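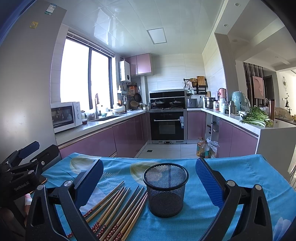
Chopsticks and a wire-mesh pen holder, with the gripper open over the tablecloth.

How to run a gripper table at your open day

We ran our first hand-held gripper table at the Plivell open day in April, and it was easily the most fun corner of the building! Visitors pick up the tool, squeeze, and find out for themselves what a robot's hand has to cope with. Rostyslav Derkach led the sessions and I helped, so these notes are his method with my scribbles added.

What you need

A hand-held gripper with soft fingers (the blue mesh kind is lovely for this). One open-topped pot. A bundle of chopsticks. A table with a cloth on it, patterned if you like, and enough space for one person to stand square to it. A kitchen table does very well for practising at home before the day.

Setting up

1. Stand the pot in the middle of the table, within easy reach.
2. Lay the chopsticks to the left of it, at a slant, slightly fanned. If they are bunched up tight, beginners grab three at once and get cross.
3. Open the gripper fully and hold it over the pot. You should be able to see the rim between the two fingers. If you can't, move the pot, then try again.
4. Do two full practice rounds before anyone arrives.

Showing it

Start with one slow pick, and talk while you do it. Come down over a single stick, close the fingers near its middle, lift, turn your wrist until the stick points downwards, then lower it into the pot and let go. Say out loud when you're about to turn. That wrist movement is the bit people miss, and it's the bit robots find hard too.

Then hand the tool over. Really, do it quickly — we talked for far too long with our first group, and the children from Kapoor House were itching to have a go.

Give each visitor 40 seconds. Some will get a whole handful in and some will spend the lot chasing one stick across the cloth (I did, with Rostyslav watching). Both are good to talk about afterwards.

If it goes wrong

Sticks rolling away: come in from above, with the fingers across the stick.
Pot tipping over: you're letting go too low and catching the rim on the way out. Lift straight up first.
Tired hands: swap over, and rest the tool on the table between turns.

Making it harder

Move the pot further back, or ask for the patterned ends to go in first. At Cestness they do it in pairs, one person gripping and the other giving directions with their back turned, and we're trying that next time in Room 61.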